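Drawer task passes 2,000 demonstrations

Pillcombe lab update, December 16, 2025
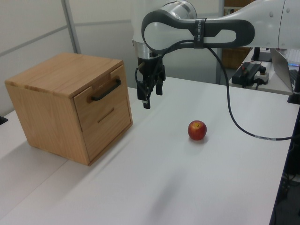

The drawer station at Pillcombe, with the wooden box and an apple on the table.

The Pillcombe bench has now recorded 2,000 demonstrations of the drawer task, halfway to the 4,000 planned under the Stoslow project. Recording began in September.

Each demonstration is driven by remote control. The operator opens the top drawer by its bar handle, picks up the apple, places it inside and pushes the drawer closed. Joint positions, gripper width and camera video are logged together from the first movement to the last. Box angle and apple position are changed between runs, so the arm is not taught one fixed path.

We tried hand guiding first. It was faster to learn, but the operator's arms blocked the cameras and the recorded forces included the operator's own push. Those runs are kept in a separate folder and are not used for training.

A good run takes almost 19 seconds. Most rejected runs fail at the handle: the fingers close too early and slide along the bar, or the box shifts when the drawer is pulled. Operators should line up the gripper before descending and pull straight along the drawer's direction of travel. Please don't correct a bad grasp halfway through. Stop, mark the run as failed and reset.

The lower panel has a finger groove in place of a handle. It needs a different grasp and will be recorded as its own task, using the Skitville controller settings. Operators who have finished the Garcia training module can book time at the station through the usual calendar.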